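Hudec Wool and Delicates Wash, 667 ml

I started making this in my kitchen in Trerkadau after ruining a jumper my aunt had knitted me, and I still mix every batch myself (in a bigger pan these days!).

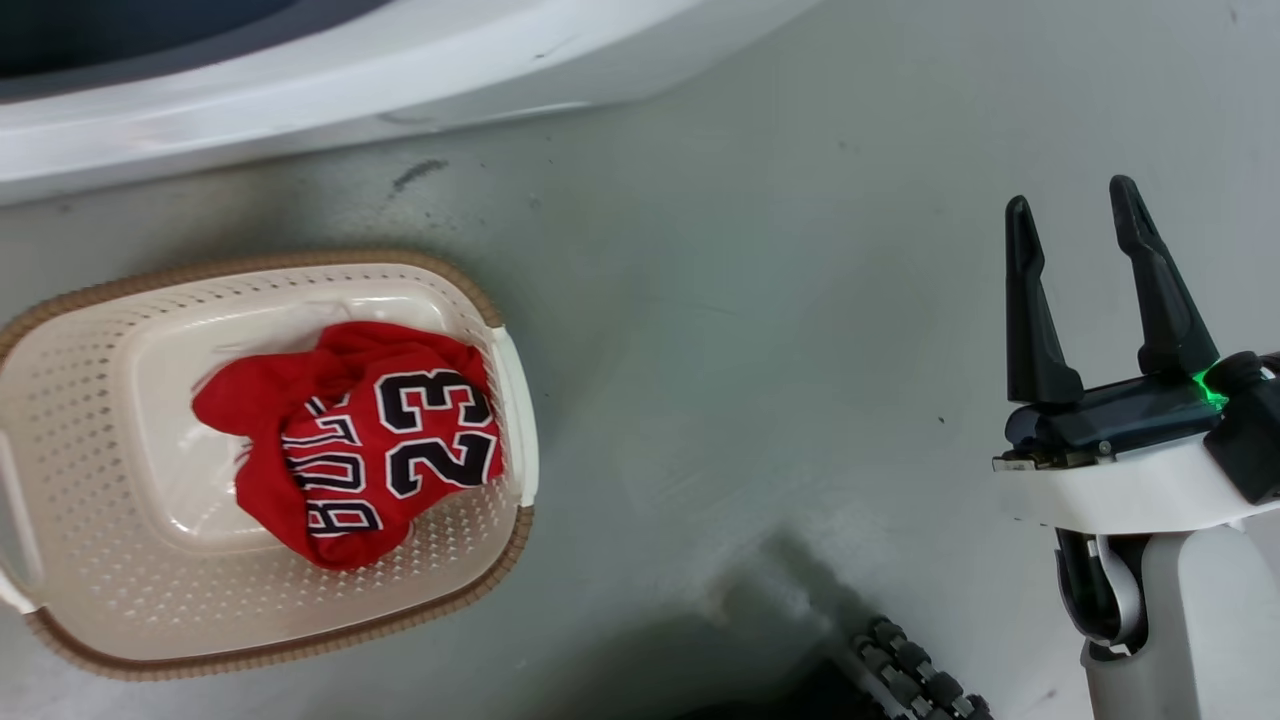 So, what's in the bottle? A mild plant-based soap, a little glycerine and a few drops of lavender oil. It's gentle enough for lambswool, silk scarves and those tights you only wear at Christmas, and it rinses out without leaving that squeaky feeling. I don't add any bleach or brightener.

For a hand wash, use 10 ml in a bowl of cool water and leave things to soak for a bit. In the machine, 50 ml in the drawer on a wool cycle does a full load. Please don't put softener in as well, it only clogs the fibres up.

I changed the cap in October as the old one dribbled, so if yours is still the green kind, drop me a line and I'll post you a new one.

Sarla Kanaujia at the wool shop in Stasthorpe keeps it on the shelf by the till, and I bring a crate to Cernunville market whenever the van is behaving. Otherwise order here and it goes out in 2 working days.

Unscented version: back in stock soon, I'm waiting on bottles.

Ľubomír Štefanec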